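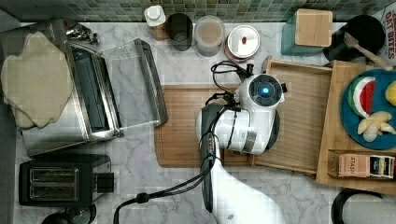
The Drawer Gallery

Groltham Kitchen Lab, November 2021

Our research question was whether an arm that learned to open one drawer could open it again after we rearranged the counter. A human can do this before coffee. The method, which we call Leker, trains on 90 demonstrations and then gets no further help, apart from encouragement, which Olga Sampaio insists on giving out loud.

The setup

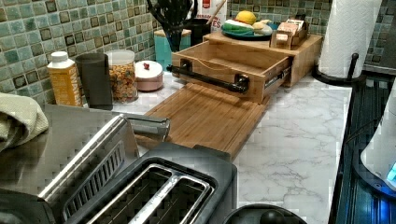
Clutter is the independent variable. We wrote four layouts on index cards and shuffled them between trials, so the policy could never count on the same background twice. The drawer stays in the middle of the counter under its riser shelf, and a black pipe handle gives the gripper something to aim for. The cereal jar and the toaster are distractors. They have performed well, especially on the members of the group who skipped lunch.

What the wrist sees

Leker takes two inputs: a view of the whole counter and a view from the wrist. The second is where most of the learning goes on, and it is not a flattering angle for anybody.
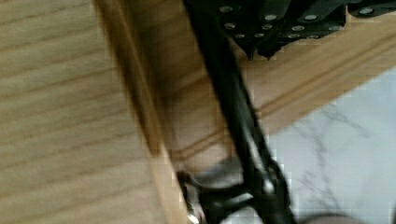

We tried training without the wrist view in February. The arm reached for the handle with great confidence and closed on the air beside it, 17 times in a row. Putting the wrist view back fixed most of that. Blurred images stayed in the training set -- an early version that threw them out did worse, and we have a half-written paragraph explaining why.

Approach to the handle

The last stretch is slow on purpose. Quintela, our older controller, took it at full speed and taught us a lot about the price of handles.

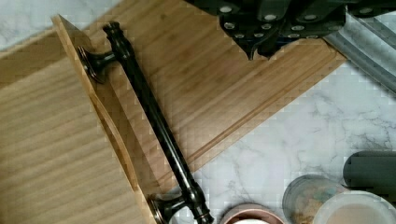 Data and code

The 90 demonstrations and the layout cards are on the Flusham server, along with the training scripts. Please ask before downloading everything at once. The server is also Olga's desktop.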